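Student robot club to publish its failures along with its scores

HEDURA - The Punda robotics club, run by students at Marchal College, will enter a simulated washing-up task in the Amon student challenge this July. The club is making no promises about the result.

Entries are judged wholly in simulation. A robot arm must pick up a sponge beside or inside a kitchen sink and put it where the rules say it should go. Each team gets 1000 attempts, with the sponge starting somewhere new each time. Punda's target is 700.

Members have asked that the figure be read with care. A simulated sponge never gets soggy and a simulated tap never drips, and a good score says little about whether the same program would cope in a real kitchen. The club has no plans to claim otherwise.

It also wants to see fewer highlight reels. Student teams often show their one good run - and leave out the long afternoon before it. Punda will put every attempt online, good or bad, with the settings used.
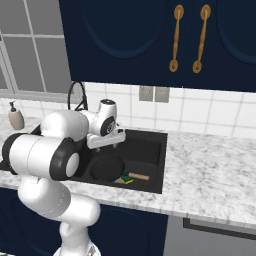
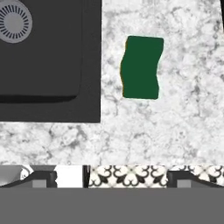 The simulated kitchen used in the club's work, with its dark sink and pale worktop.

A reader of the club's newsletter wrote in to ask whether any of this counts as robotics at all if no motor ever turns. Students would learn more, the reader argued, from a cheap arm that breaks than from a perfect one on a screen, and the money spent on computer time would buy the parts.

The club accepts part of that. It has 17 members and one shared workshop bench, and simulation lets them all work at once. Up to 35 places will be open next term, when a small hardware group is due to start. Whether anything learned on screen carries over to it is an open question.

Results will be posted on the Punda club page once judging closes. Press enquiries should go to the Marchal College office in Hedura.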